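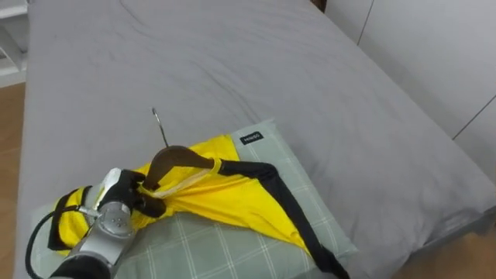

A robot arm holds a wooden hanger and a yellow sports jersey.

Why did the robot stop?

Robots can help with jobs at home, such as putting clothes on hangers. Sometimes a job goes wrong. When it does, engineers call it a fault.

At the Ulero workshop in Plikcombe, a robot was practising with shirts and jerseys. In April it stopped with its gripper closed and would not let go. The gripper is the robot's hand. Its fingers had taken hold of a hanger and a fold of cloth together. The robot's computer expected only the hanger, so the grip felt too thick. It squeezed harder, reached its safety limit and switched its motors off.

Stopping was the safe thing to do. A robot that keeps pulling may tear the cloth or hurt a person standing near it.

Charmaine Nkosi, an engineer at Ulero, read the robot's records. The same fault had happened 28 times in 2548 tries. Her team changed two things: the robot now checks for cloth before it grips, and it opens its fingers slowly after a fault.

Staying safe near a robot

Stand well back while it is moving.
Never pull at something it is holding – even if it has stopped.
Tell an adult, who can press the red stop button.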